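Chapter 6
Putting Things Away

I grew up in a house where everything lived in a biscuit tin. Buttons, batteries, birthday candles, my brother's baby teeth (sorry, but it's true), all of it in a row of tins on top of the fridge, and my mum could put her hand on whatever you asked for without looking. So when I started teaching home organisation at Nevwood I assumed tidying was a thing you either had in your bones or you didn't. I was wrong about that, and it took me an embarrassing number of messy classrooms to work it out.

This chapter is about the smallest job in the whole book: one thing, one bin, one table. You'll be tempted to skip ahead to Chapter 7, where we get to do an entire garage, and I do understand, garages are fun! But please stay with me for a bit. Every big tidy-up is made of little ones, and most of the trouble I see in the garage starts at this size.

In Chapter 5 we sorted. You should still have your three piles (keep, give away, not sure) and I'd like you to bring the keep pile with you. We're going to ask where each thing lives, and then we're going to take it home. I call the first part homing and the second part returning, and I'll use those words right through to the end of the book, so pop them in your notes now.

6.1 One bin on a bare patch of table

Start by clearing yourself some room. Push the mugs and the mail down the other end, wipe the surface, and set one bin towards the back where you can reach into it without leaning. I like a plain one with smooth walls and a handhold in the end, because you'll be carrying it to a shelf later and you'll want something to hook your fingers through. The colour is up to you. I'm fond of white for toys, as bright plastic shows up against it and you can see at a glance what's in there. 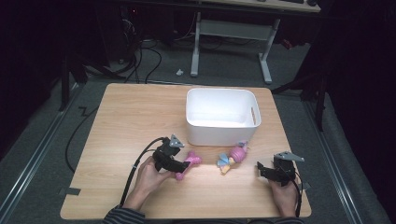
Figure 6.1 A pink toy held up, and a white storage bin. The bin is still empty.

Now pick up a single toy. Don't scoop! Scooping is how you end up with a sock, half a rusk and a dog biscuit in with the building blocks, and then the bin isn't the toy bin any more, it's just a bin. Take the one thing, say out loud what it is if you're working with kids, and put it in. Then go back for the next.

Serena Monti, who taught the evening group with me one July, used to make everybody do this with their least favourite object first. Her thinking was that you'd have the good ones to look forward to. I tried it the other way round with my own lot and found they went quicker when they began with something bright and silly. Try both and see which suits your household.

6.2 How full is full?

My rule is that you should be able to see the rim all the way around and nothing should be poking up above it. If you have to press down, you need a second bin or fewer toys. Remo Messina and I argued about this for most of a winter. He packs to the top and then jiggles, and I'll admit his cupboards look lovely, but try finding the small stuff at the bottom at six in the evening with dinner on the stove.

Odd shapes are the real nuisance. Anything long or knobbly, or with bits that bend, will hold the other toys up and leave gaps underneath. Lay those pieces in first, flat along the bottom, and let the smaller things fill in over them.

Before you read on

Grab a pencil and have a go at these with a real bin in front of you.

Choose one bin and write down the single kind of thing that will live in it.
Return the items one at a time, and note which of them made you stop and think.
Carry the bin to its shelf, then ask someone else in the house to find it.

Keep your notes handy. We'll come back to the things that made you stop in section 6.3, which is all about objects with two possible homes.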